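The Lockyer Interval 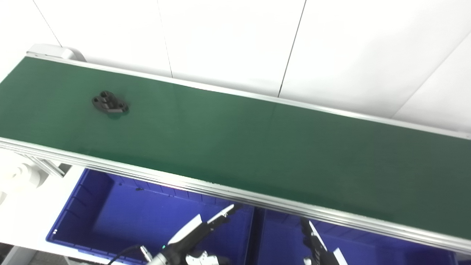
A bracket-like part on the conveyor belt.

The fault log for the Trirnham plant ran to 2430 entries when Faraji Mrema inherited it. He read them in order over the first two weeks of May, mostly at night, with the office door closed and the ventilation off.

The entries were short. Bearing temperature high, line two. Label misfeed. Compressor tripped, reset. His predecessor had written in block capitals and initialed every line with a single L, and when the log moved from paper to the terminal she had gone on typing in capitals. Her surname was Lockyer. Her first name did not appear in any record he was given access to.

At entry 700 the format changed. The entry read: PAUSE, ALL LINES, 4 SECONDS. NO CAUSE. RESUMED.

Mrema marked it and went on. A pause of four seconds was below the alarm threshold and did not need to be logged. The next one was at entry 811, with the same wording. After that they came more often. By the end of the log he had marked 100 of them, and he put them in a table with the time of day in the second column.

The times were not regular. He subtracted each from the next and the differences were not regular either. He tried the supply voltage, which the substation recorded each minute, and found nothing. He tried outside temperature, tide, shift change and the freight timetable. The freight timetable gave a weak match that disappeared when he corrected for daylight saving.

He wrote to Rosex, who had supplied the controllers. The reply took nine days. The controllers had no function that would stop all lines together, Rosex said, and a stop of that length would leave a record in the memory of each unit. They attached instructions for reading the memory. He followed them on six units. None had a record of any stop.

So the lines had not stopped, or they had stopped in a way the controllers could not register. He considered the first explanation adequate and closed the file.

He opened it again at 3:10 the next morning. He had been standing on the mezzanine with a cup of tea, looking down at the packing floor, and the sound had gone out of the building. The rollers were still. A carton on the incline stayed where it was. He looked at his watch to time it and the second hand was on the seven. He counted to four. The rollers turned, the noise came back at its ordinary level, and the second hand moved off the seven.

The tea was on the railing where he had put it. He drank it and went to the terminal.

There were two ways to write the entry. A pause measured against the clock had lasted zero seconds and was not a pause. A pause measured by his own count had lasted four, and the only instrument was himself, uncalibrated. The log had a field for instrument. He went back through Lockyer's entries and found that she had filled it in each time with the same letter she used for her initials. He had taken it for a typing habit.

The plant manager's office was at Plostine, two hours up the coast, and he drove there when his shift ended. The manager had known Lockyer slightly. She had retired on medical advice, he said, though he had not seen the advice. She had been a careful engineer. Near the end she had asked for her hours to be adjusted. She claimed to have worked slightly longer than the time clock showed.

"How much longer?" Mrema asked.

The manager looked in a drawer and found the form. She had claimed six minutes and forty seconds over eleven years. Payroll had rejected it on the grounds that the amount was too small to process.

Mrema did the multiplication in the car park. One hundred pauses at four seconds each came to 400 seconds. The claim was correct.

He was back at Trirnham by early evening. The day crew had left him a note about a worn coupling on line two, and he saw to that first. Then he sat down at the terminal, opened entry 2431, and typed the text in capitals to match the rest. In the field for instrument he put an M.

He took a blank overtime form from the tray and wrote his name at the top. Under hours claimed he entered four seconds, and he left the total open.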